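Dindthorpe Shared Workshop
October 23, 2019

1/5
The Dindthorpe workshop is pleased to report on the Hevik build, a pair of hand-held grippers made by members for teaching a home robot to tidy footwear. The project is led by Ute Oltmanns and Afroza Bepari.

2/5
Work at the bench is now carried out with both grippers together. The pink slides are held side by side over the raised stand, one jaw against each outer side. Members are asked to keep both cables outside their arms. 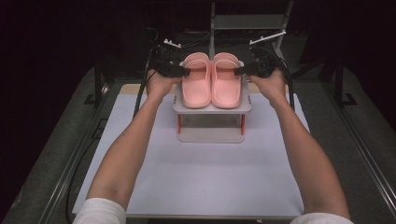

3/5: Finger pads and linkage
The pads on the facing surfaces of the fingers remain under review. Štěpánka Baláž has requested a firmer material for the next set. Spare pads are kept in drawer 113. Please sign for anything taken.

4/5
Foam footwear is a useful test of the fingers. The wall is thin at the side of the opening, and one finger has to go inside the shoe while the other stays out. Approach slowly and stop closing once both pads meet the foam.

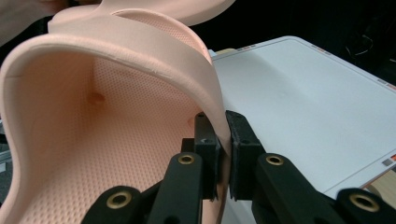

Gripper fingers closed on the side wall of a foam clog.

5/5
The drawings will be placed in the members' folder in November, together with the parts list. Members wishing to build a pair should write to Hannelore Mühlbauer, stating which 3 evenings would suit them. Bench places will be confirmed by reply.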